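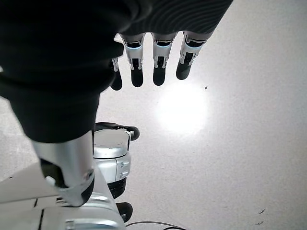 Open day at Driltach: a report from the back of the queue

Seventy-one of us went to the Driltach open day on 24 September 2026, a figure I can vouch for because the sign-in sheet was numbered and I was 71. The coach was late leaving, the driver having been given the postcode of Driltach's old unit, and we toured a very nice retail park before anybody spoke up.

Verena Wallner, who runs the workshop, met us at the door and gave the safety talk. It was short. Stay behind the yellow tape, don't lean on anything, and if a red light comes on, stand still and wait to be told what to do. A red light came on within the hour and most of us walked briskly towards the tea.

The morning belonged to the robot hands. Driltach has been working on them with a smaller firm called Zernel, and the two have split the job in a way that took some following. As far as I could gather, Zernel makes the fingers and Driltach makes them do as they're told. The fingers are white and silver, jointed much as ours are, with rounded black pads at the tips. Over the top goes a black fabric cover, which gives the whole thing the look of someone who has come to read the meter in January.

Tibor Szénási did the talking for the main demonstration. He is plainly a man who would sooner be left alone with a screwdriver, but he warmed up once the questions started. The hand was to pick up a teaspoon from a bench and put it in a mug. On the first go it picked up the teaspoon and thought about it. On the second it put the spoon down next to the mug, very gently, as if not wanting to intrude. The third go was perfect and got a round of applause, during which Tibor looked at the floor.

He told us this hand had done 3567 grasps since April, and that 3064 of them had counted as good ones. Ferenc Rácz asked what happened to the others. 'Mostly the floor,' said Tibor. There was a follow-up question about eggs, as there always is. They don't do eggs on open days.

What I had not appreciated is how much of the work goes into the thumb. Imre Pálfi, who looks after the mechanical side, spent a good ten minutes on it and could have managed an hour. The four fingers, in his view, are easy. A thumb has to come at things from the other direction and still end up in the right place, and he has rebuilt his 9 times. He held up his own for comparison and seemed a little disappointed in it.

Lunch was sandwiches, laid out by people – I did ask.

The afternoon was given over to Jondard, the sorting software, which Amirul Entili showed us on a large screen. I'm told it was very impressive. I was sitting behind a pillar, and can report that the pillar is sound.

Thanks to Verena and everyone at Driltach for having us, and for returning the umbrella. They have said we may come again in April, numbers to be limited to what the tea urn can cope with. Names to me by the end of the month, please, along with any sandwich preferences. Could whoever went home with Ferenc's visitor badge also get in touch – he would like it back for his collection.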